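Démos de versement : combien d'exemples, et faut-il garder les ratés ?
Posté dans Apprentissage / collecte

Lino Testa
Bonjour à tous, vite fait car je reprends à 14h. On enregistre des démos en téléop pour une tâche de versement : gobelet plastique transparent, matière brune en grains, plat inox rond. Jeu baptisé Civunmont, 269 épisodes pour l'instant. La politique apprise part bien mais lâche le gobelet trop tôt, ou reste plantée au-dessus de la table à coté du plat. Objectif de départ 2,000 épisodes, franchement ça fait long. Est-ce que je continue pareil ou je change un truc ? Et les ratés, poubelle ou pas ? Export via Fluvix si ça compte.

Skoltero
Continue pas pareil. Si le plat est toujours au même endroit, le modèle apprend l'endroit, pas le plat. Bouge-le entre chaque prise, 2 ou 3 cm suffisent au début, puis franchement. Pareil pour la position de départ du bras. Regarde aussi le flou, si tu vas trop vite les images servent à rien au moment où ça compte. Les ratés : garde à part, étiquette séparée. Surtout pas mélangés avec les bons. Ceux où l'opérateur se rattrape, par contre, très utiles, à laisser dedans.

lo_presti
chez nous c'était la fréquence. vérifie les horodatages avant tout le reste

Lino Testa
Merci. Horodatages ok, vérifié. Plat jamais bougé, oui... Pour le flou je crains que tu aies raison, je vais ralentir l'approche. Je mets deux images. 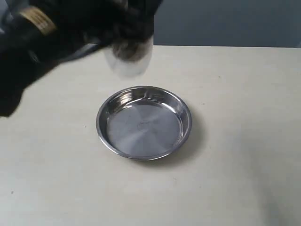
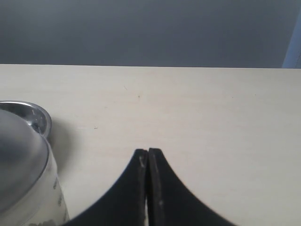
Première : gobelet au-dessus de la table, plat encore vide. Seconde : vue poignet, doigts fermés ou presque, inox à gauche.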